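Pace kitchen simulation pack, is it worth the money?

Posted by dario_g, 9 August 2018

Hello all. I am Dario Galli, I teach an evening course on robot programming in Gresville. We have one real arm for 15 students, so I look for a simulator where they can practice at home. Clelum sells the Pace kitchen pack for 35 dollars per seat and I took the trial of 2 weeks. I write my impressions and hope somebody with more experience will correct me.

Installation was easy. The tasks are small household jobs: take food out of a pot, put it on a tray, move the pot by the handle. My students understand at once what the robot must do, and this I like very much.
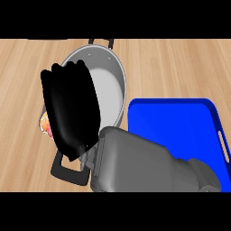

The hand is the difficult part. With a simple gripper you think only of open and close, but with fingers you must plan how the palm comes over the rim, and my first attempts all ended with the pot pushed across the table. The manual gives to this subject one page.

Does anybody use it for teaching?

Reply by mortise_k

I had it last year. The contact physics is too forgiving for me. Things stick to the fingers when they should slip. A student who passes every task will still drop everything on real hardware.

Reply by Pilldale_lab

I disagree with mortise_k. Did you leave friction at the default? It is set very high. We lowered it in the material file and the results came much closer to our real hand. For beginners I would keep the default in the first weeks, or they lose courage.

Reply by mortise_k

Yes, I changed it. Better, but then the pot started to shake when the arm touched it. For 35 dollars I should not have to repair the physics.

Reply by Pilldale_lab

The shaking comes from the time step. Try 200 steps per second or more. It runs slower on old laptops, that is true.

Reply by dario_g

Thank you both. I lowered the friction and used 200 steps, and the pot stays quiet now. My own laptop is slow with it but I can live with that. I will ask Clelum if they give a school price before the course starts in September. If they say no, I buy five seats and the students must share.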